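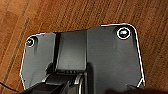
Five stars for the game room at Trerkudetti, and I'd give the air hockey table its own five if the form let me.

We had the upstairs apartment in Costosbridge for most of a week in October, two families sharing, and I picked the place for the kitchen. I think we cooked twice. Everybody was down in the game room by the time the coffee was made, and that includes my sister-in-law, who brought three novels and went home with three unread novels.

So, the table. It's a proper piece of furniture and not one of those little things you set on a bed and chase around the quilt. White top with the gray dots all over it, red circles, and VALEX across it in big blue italics. We had it running every single day and the puck really does float. I grew up on a hand-me-down table with a dead corner where every shot went to sleep, and I kept waiting to find the dead corner on this one. Never did! You can play a slow bank shot off the side and it comes back to you at the angle you meant, which made me feel a lot more talented than I am.

The fan is loud. I wouldn't call it annoying, but you do end up raising your voice, and after 10 at night we switched it off out of respect for the people next door. Bring a sweater too, the room takes a while to warm up in the morning.
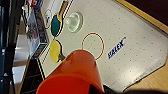
The mallets are a good size for grown hands and the kids managed fine with them, though my nephew used both of his on top of one until he got the hang of it. They slide nicely. I'd have liked a bit of fresh felt under the one I always seemed to end up with - it had a slight drag that I blamed for several goals.

There are table tennis paddles as well, and those got nearly as much use. I'm fussy about paddles and I fully expected the bald, splintery kind you get in rentals. The yellow one was my favorite. It has decent grip, enough that I could put a little spin on a serve, and the green one feels slightly quicker off the face. Bo-ram Yeon from our group is the only real player among us and she picked the green every time, so take that over my opinion. She also won our tournament, 31 games in all, and has the bracket on her fridge now.

A few small things for whoever goes next. Keep drinks well back from the playing surface (we had one close call, my fault). Wipe the top with a dry cloth before you start, because even a bit of dust slows the puck down. And if you have kids under 5, find them something sturdy to stand on, the edge is high for them and they will want a turn.

Cheon, who handed over the keys, was lovely and found us a spare puck when ours vanished under the sofa. We've asked about the same week next year and I've been practicing my bank shots on the kitchen counter with a jar lid.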